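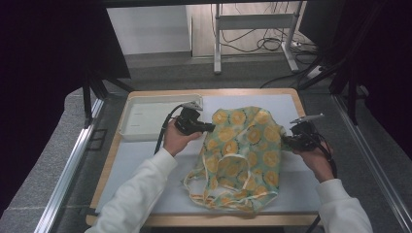 Claremura Bench Software Team

Section 7. Checking recorded demonstrations before training

This section covers the Magagula review tool, from loading a session to exporting it for the policy trainer. It assumes the two hand-held grippers have been calibrated and the bench clock is set. If you skipped calibration, go back. The tool will load an uncalibrated session without complaint and give it a green tick, and the tick means only that the files opened.

7.1 Loading a session

1. Start the review tool and choose Open Session. Pick the session folder, not a single episode inside it.
2. Wait for the index to build. A folder of 800 episodes takes long enough that people assume it has hung and kill it. Leave it alone.
3. Look at the three tracks at the bottom of the window: head camera, left gripper, right gripper. All three must start within one grid line of each other.
4. If a gripper track starts late, choose Realign and pick the jaw-close event as the anchor.

Note: Realign has an Auto button. It works well on hard objects, where the jaw width stops changing sharply on contact. On fabric the width creeps down over many samples and Auto picks whichever one it likes. For bags and cloths, set the anchor by hand.

7.2 Checking the pose tracks

1. Open the Pose tab and play the episode at half speed.
2. Watch the left and right tracks separately. A jump in one track while the video shows a steady hand is a tracking fault. Mark it with F.
3. Set the jump limit. The default is 83 mm between samples, which is far too generous for bench work. Zohreh Pakzad set it for arm's-length reaching tests and it has stayed in the config file ever since.
4. Run Find Jumps and step through the results.

Caution: Do not use Smooth All to get rid of jumps. It draws a clean curve through bad data, and the trainer then learns a movement that no hand made. The release notes call this "recovery". We would call it guessing.

7.3 Object labels

The Sikell perception module proposes a label and an outline for each object the grippers touch. Treat these as suggestions.

1. Open the Labels tab and step to the first contact in the episode.
2. Compare the outline with the video. For a rigid item such as a bottle or a tray, it should follow the edge closely.
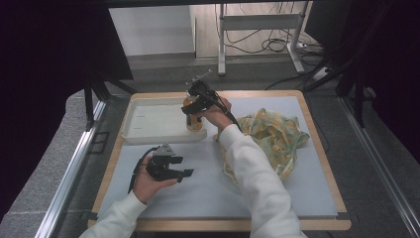
3. Step forward to the moment the jaws close and check the outline again. When a gripper covers the upper part of an object, Sikell tends to shrink the outline to whatever is left showing. Press H to hold the last full outline until the jaws open.
4. For fabric, check that the whole bunched shape is one object. Folds are often split into two or three. Select the pieces and press M to merge them.
5. Ignore the confidence figure. Theda Brinkmann compared it with hand-checked labels in November and found high scores on plenty of wrong outlines, mostly cloth.

Note: The planner reads the outline as well as the label. A bottle labelled correctly but outlined at half its height will still give a bad grasp point.

7.4 Exporting

1. Choose Export and select the Bunumska format.
2. Leave Drop Flagged Episodes ticked. Unticking it keeps the episodes and silently removes the flags.
3. Keep each export file to 2,000 episodes or fewer. The format is said to have no upper limit. The loader has one.
4. When the export finishes, open the log and search for "skipped". The summary window does not report skipped episodes.
5. Replay one fabric episode and one rigid-object episode from the exported file, using the viewer and not the review tool, which reads from its own cache.

If the replay and the original disagree, keep both files and send them to the team with the log. Do not export again over the top.

Section last changed 11/05/2020. Applies to tool builds with the separate Pose and Labels tabs.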